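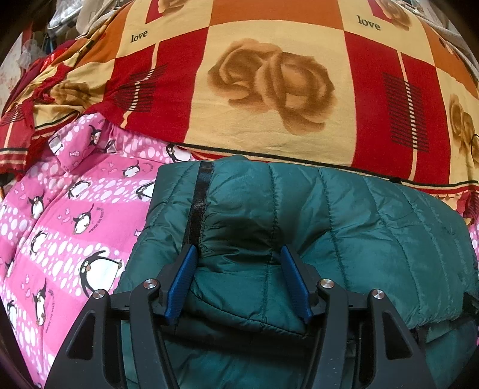
The owner of Udodska, a bedding and blanket shop in Balten, does not own a duvet. "I had one," she says, in the tone other people use for a first husband. "It slid off on his side."

She has been selling covers of one sort or another for 184 months, a number she keeps on a sticky note by the register and updates when she remembers. What has she learned about couples in that time? She looks out at the parking lot before answering.

"They come in for one blanket. They stand there, they argue, she's cold, he's a furnace. I sell them two. Everybody sleeps."

Separate blankets, she insists, are good for a marriage and excellent for a shop. She refuses to call the arrangement Scandinavian, as the Pameo catalog does, on the grounds that her grandmother did it in a kitchen in Srour with 10 people in the house and no catalog.

Returns are rare. One customer brought back a fleece throw in April because the dog preferred it. "I asked what was wrong with that. He said it was the principle."

Her own bed has four layers in winter, and she will not discuss whether they match. "You're asleep," she says. "Who's checking?"

Then a couple walks in wanting one blanket, king size, and she excuses herself to go and get two.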